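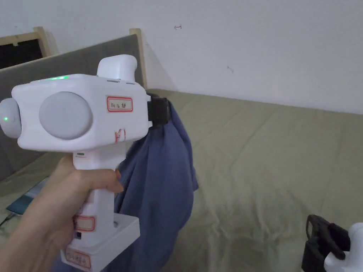

Zsolt Vida says a rule which is not written on the wall will be forgotten by Monday, and he would like to have all of them on one page. I agree with him, so today I try to write the page. The old Follby sheet has 24 rules and I don't think any of us can repeat more than a few.

4 October 2018, bedroom setup, cloth task, hand-held grippers.

Before start
Look at the green lights on the head and on the grip. If one of them is not green, do not begin. Read the sticker on the body and write the same characters in the log, letter by letter. Last week I copied from memory and had two wrong entries, which took Levente half an afternoon to find.

Holding
Keep the fingers on the grip, away from the jaws. Take the cloth at the edge or at the collar, with one layer in the jaw if possible. When two layers go in together, write "double" in the log. It is not an error, but Balogh wants to sort these cases out later.

Bed surface
Here I am not satisfied with us. The rule says only the garment of the task may lie on the bed. In practice we put the next box on it, some packing, the cables. I propose a smaller rule that we will really follow: the part of the bed where the garment is moved must be free, and cables must not cross it. Things near the wall may stay, but they must stay in the same position until the end of the set.

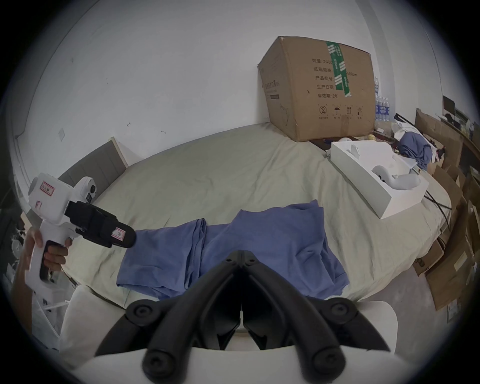

Trinh Hứa does not like the smaller rule. Her comment on my draft: "If you permit things near the wall, next month they will be in the middle. Either the bed is clear or it is not." She may be right. I leave both versions on the page until we talk.

Marking
The marker text on the handle (F1 in red, for instance) and the sticker should never say different things. When a sticker is changed, the old one goes off completely. No second sticker on top -- I found one like this on the Jotcombe unit.

I compared the log with 54 recordings from the last set. Almost 92 percent had the unit name complete. The others had only the letter, without number.

To do
- ask Thanakorn where the spare stickers are
- print the page in big letters, after the bed question is decided
- repeat the log check in December with the same method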